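Home | Guides | Kitchen | Garden | Workshop | Contact

How to sort a mixed box of toy blocks before you sell it

Posted in: Workshop > Second-hand and repair 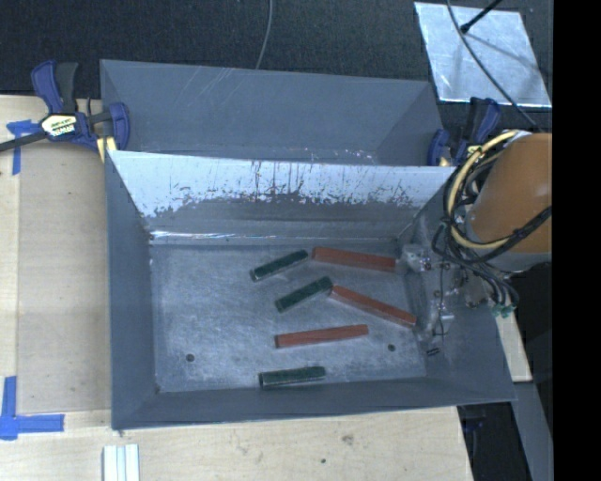

What you need

A flat table, two bins, a soft brush, mild soap and an old towel. My last box came from a house sale in Silthorpe and had 397 pieces, so I reserved a whole evening for it.

Steps

1. Put a small part of the box in the first bin. With more than 200 pieces at one time you will not see the damaged ones.
2. Take out everything which is not a block. I find always buttons and coins.
3. Sort by length first and by color after. Li-hua Chu does it the other way and she is also satisfied.
4. Brush the pieces with soap and warm water. Do not soak painted wood, the paint will lift.
5. Let them dry on the towel for 2 days. In December I give them longer.
6. Pack each length in its own bag and write the number on it.

Chewed corners can be sanded, but please mention this to the buyer.

Thanks to Teun Dijkstra for the correction in step 4.

Last updated: May 15, 2015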